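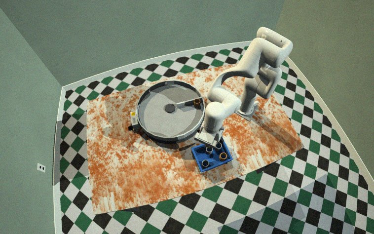 Network Notes

Rain gauge changes at Zirkovdale and what they mean for your readings

5/19/23

The tipping-bucket gauge at the Zirkovdale station has been replaced. The old unit had been reading low in heavy rain, and the error grew with the rate of fall. Observers who use Zirkovdale as their reference station should read the notes below before submitting corrected totals for the spring.

The fault was found during a routine comparison with the manual gauge that stands beside it. In light rain the two agreed to within one tip. In the heavier showers the automatic gauge fell behind, and by the end of the longest wet spell it had recorded 18 percent less than the manual gauge. Wind was ruled out, as both gauges stand at the same height and have the same exposure. The funnel was clear. The logger clock was correct.

Marcelle Texier, who maintains the northern stations, took the bucket assembly out and ran a measured volume of water through it at three rates. At the slow rate the count was correct. At the fast rate the bucket lost water during each tip, as expected, but it also failed to return fully to its stop on the left side. The pivot was worn. A worn pivot cannot be corrected in software with any confidence, so the whole assembly was changed.

The new gauge is a Numitier with a siphon ahead of the bucket. The siphon releases water at a nearly constant rate, which keeps the loss per tip the same in drizzle and in a downpour. The drawback is timing. The siphon must fill before it empties, so the first tip of a light shower can be logged several minutes after the rain began. Start times for light rain at Zirkovdale should be treated with care from now on. Daily totals are not affected, apart from a small carryover when rain is falling at the time of the reading.

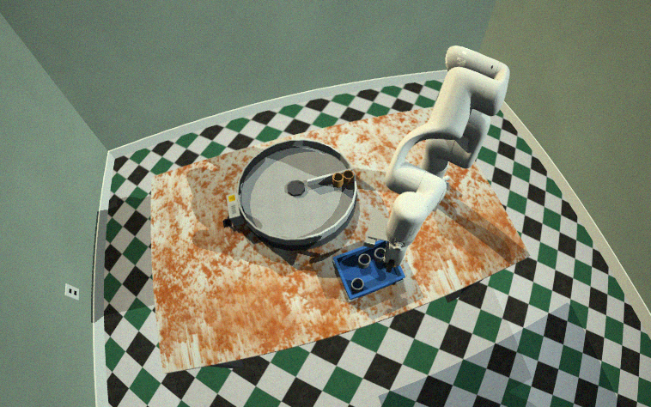 Corrections to the existing record

Totals from October up to the date of replacement are under review. The archive holds the raw tip times, so it is possible to work out the rate of fall for each period and apply a correction by rate. A single factor for the whole record would be wrong. It would raise the totals for days of light rain, which were sound to begin with.

The method is as follows. The raw tips are grouped into six-minute blocks. Each block is given a rate, and the rate is matched to the loss measured on the bench. Blocks below the threshold are left alone. The corrected blocks are then summed to the day and compared with the manual gauge. Where the two still differ by more than the usual spread, the day is flagged and the manual total is used.

Flagged days will carry the letter M in the quality column. Days corrected by rate will carry the letter R. Days with no change will carry no letter. Please do not apply your own correction on top of an R value. If you have already corrected your copy of the record by hand, discard it and download the new file when it is posted.

The size of the wear at any earlier date is not known. The bench test shows the state of the pivot on the day it was removed. It is likely that the gauge read closer to the truth at the start of the period than at the end, and the corrected values for the first weeks may therefore be slightly high. The comparison with the manual gauge limits this error but does not remove it.

Checking your own gauge

Any tipping-bucket gauge can be checked at home with a measured volume of water and a container that drips slowly. Record the date of the last cleaning first. Then:

Disconnect the logger or note the start and end times, so that the test tips can be deleted from the record.

Wet the funnel and bucket before the test. A dry funnel holds back a small amount of water and will make the first result low.

Pour 1000 milliliters through at a slow, even rate. Allow at least an hour. A fast pour will give a low count on a sound gauge.

Divide the volume by the number of tips and compare the result with the maker's figure for your model.

Repeat the test. If the two results disagree by more than two percent, look at the pivot, the stops and the level of the base before touching the adjusting screws.

Most faults reported to us last year were from gauges that were out of level. Put a small bubble level across the base plate in two directions. Posts set in clay move with the seasons, and a gauge that was level in fall may not be level after the thaw.

Other station news

Flillow: The temperature shield was cleaned and two cracked plates were replaced. Afternoon maximums before the work may be a few tenths too high on calm, sunny days. No correction will be made.

Carré: The station was offline for 101 hours after a battery failed. Pressure and wind for that period are lost. Rainfall was recovered as a single total from the manual gauge and has been entered against the last day of the gap, marked as an accumulation. Do not use it as a daily value. The replacement battery has been fitted in a vented box, and the charge controller now sends a low-voltage warning before the logger shuts down.

Zirkovdale: The wind sensor was inspected during the gauge visit. Bearings are good. The vane was found to be four degrees off true north and was reset. Wind directions in the archive will be left as they are, as the offset is smaller than the steps used in the published tables.

Reporting

Monthly sheets are accepted in the old format and the new one. In either case, enter a zero for a dry day. A blank is read as a missing observation and removes the month from the averages. Enter trace amounts as T.

Questions about the Zirkovdale record should go to Marcelle Texier through the observers' mailbox. Include the station name and the dates concerned in the subject line.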